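Hollholm Opens a Shop Where Everything Comes Out of a Metal Bin

HOLLHOLM, December. Bataineh, the secondhand and surplus shop that has spent three years selling sensible furniture to sensible people, will open a second room on Monday devoted entirely to small stuff. It is called the Odds Room. It has no shelves, no display cases and very little dignity.

Stock in the Odds Room is kept in 46 open-topped metal bins, set on low trestles at about the height where a coat sleeve gets caught. Shoppers lean over, look down and decide for themselves whether what they see is a bargain or the contents of somebody's desk. In many cases it is both.

"We tried shelves," said Lauri Kemppainen, who runs the shop. "People walked past the shelves. Then we left a bin of leftovers by the door while we were cleaning, and there was a line. I had spent a good deal of money on those shelves."

The shelves are for sale in the main room.

What Is in the Bins

The Odds Room draws on three sources: office clearances, closing toy and stationery stores, and the boxes people leave at the Bataineh counter with the words "you might be able to do something with this." Until now the shop mostly could not. Lamps and chairs went out front, and the small things went into the back, where they settled into layers.

Sorting those layers took the staff most of the fall. An early plan called for a strict system with office goods in one row, toys in the next and household items along the wall. The plan was typed up and laminated. It was then tested on a group of regular customers, who ignored it and put everything back wherever they happened to be standing. By the second afternoon the rows had blended, sales had gone up, and the laminated plan had been priced and placed in a bin.

The shop now mixes on purpose. Each bin gets something for a desk, something soft or silly, and something flat that has to be turned over before anyone knows what it is. Bins are kept thinly filled so that a shopper can see the floor of the thing and reach any item without a landslide. A plush mouse, a blue eraser or brush and a flat white package can share one bin quite happily. 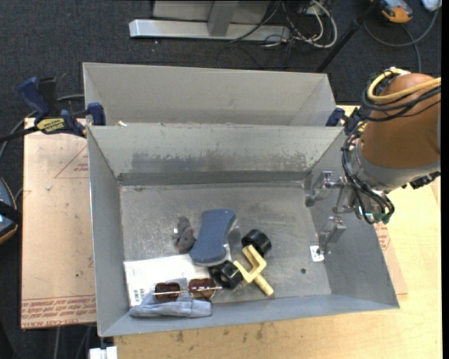
About the Bins Themselves

The bins are gray sheet metal, and they were not bought for their looks. They came from Tretonier, a parts warehouse across the river that was switching to plastic and wanted the old ones gone by the weekend. Bataineh took the lot. The scratches and scuffs were included at no extra charge.

A local design studio, Zirdale, was asked for advice on making them more inviting. The studio suggested sanding and painting them in three warm colors, with a felt liner in each. Kemppainen got as far as pricing the felt.

"It was a nice drawing," he said. "Then I thought about who would be washing the felt."

The bins will stay gray. The finish has one point in its favor, as far as the shop is concerned: bright things show up well against it. Something blue that would vanish on a crowded shelf looks almost important at the bottom of a dull metal box. Customers in the trial picked up the most colorful thing in a bin first and then, having committed to leaning over, had a look at the rest.

They are also loud. A dropped stapler can be heard in the main room, and parents of toddlers should know that the toddlers will work this out right away. Zirdale's second suggestion, a rubber mat under each trestle, has been adopted. It does nothing for the staplers but the trestles no longer creep.

Prices and House Rules

Everything in the Odds Room costs two dollars or three dollars. Soft toys, pads and most desk items are two. Anything with moving parts is three, whether or not the parts are moving at present. Old tags and barcodes left on an item are not the price and will not be honored, however low they are or however politely they are shown to the cashier.

Items are sold as found. Packages that arrive sealed stay sealed until they are paid for, and shoppers who wish to guess at the contents are asked to do it quietly. Pens may be tried on the scrap pad at the counter. They may not be tried on the wall, a point the shop had hoped it would not need to make in writing.

There is no holding an item by hiding it under another item. Staff know about this. They did it themselves during the trial.

Opening Day

Doors open at 9 a.m. on Monday, and the first hour is set aside for teachers, who may fill a paper bag for a flat price and are expected to be ruthless. General shopping starts at 10. The room can hold up to 20 people before the aisles become a social event, so there may be a short wait in the main room, next to the shelves.

The shop will start the week with 400 items out and more in the back. Bins will be topped up each morning before opening and once more after lunch. The staff will not say which bins are getting what, and asking them has so far produced only shrugs. Shoppers who come early get the first look. Shoppers who come late get whatever the early ones talked themselves out of, which during the trial included a very good hole punch.

Donations of small goods are welcome at the counter during normal hours. Clean items only, please, and nothing that leaks, ticks or has been described by its owner as "mostly dry." Boxes left outside overnight will be treated as litter, even the ones with a nice note.

About Bataineh

Bataineh sells used furniture, lighting and now nearly everything smaller than a loaf of bread from its two rooms in Hollholm. The shop buys from offices, warehouses and households, and delivers large items within town. It does not deliver erasers.

Press visits to the Odds Room can be arranged with Lauri Kemppainen at the shop counter before opening day. Visitors should wear something with short sleeves.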